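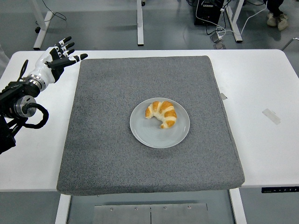
Grasp labels on soft food items: how strict?
14 replies

emontoya
We are collecting pick demos with a five-finger hand on the left arm. Task is croissant and plate, 200 episodes per object before we swap. My question is where to split the episode. I have been using thumb contact as the start of the grasp segment. Two labelers disagree with me by up to 8 frames, and the policy closes early.
Efraín Montoya

miveck_user
Use the hand current, not the video. Thumb contact on a curved surface is hidden half the time.

zayala
Current won't help on something that light. We tried it on the Jukitberg set and the threshold fired on finger friction. I split on commanded closure and keep contact as a separate tag.
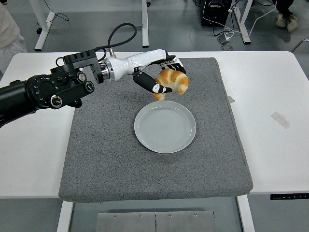
Grasp segment, croissant clear of the plate, thumb under and fingers over.

emontoya
Commanded closure includes operator hesitation. In 18 of my episodes the operator stops halfway and reopens.

zayala
Then cut those or tag them as retries. Don't move the boundary for everyone else.
Zoila Ayala

nornel_dev
Disagree on cutting. Retries are the only recovery data you get for free. Ours went from useless to usable after we put them back in.
3 likes

miveck_user
How far do you vary the start pose? If the horns always point the same way, the split is the smaller problem.

emontoya
Plate stays on the mat, croissant rotated by hand between episodes. No fixed schedule.

zayala
Write a schedule. Eight orientations, equal counts, logged with the episode. People drift back to the easy one by afternoon.

emontoya
OK. Closure as the boundary, contact as a tag, retries kept. I will relabel the January batch first and post the numbers.
5 likes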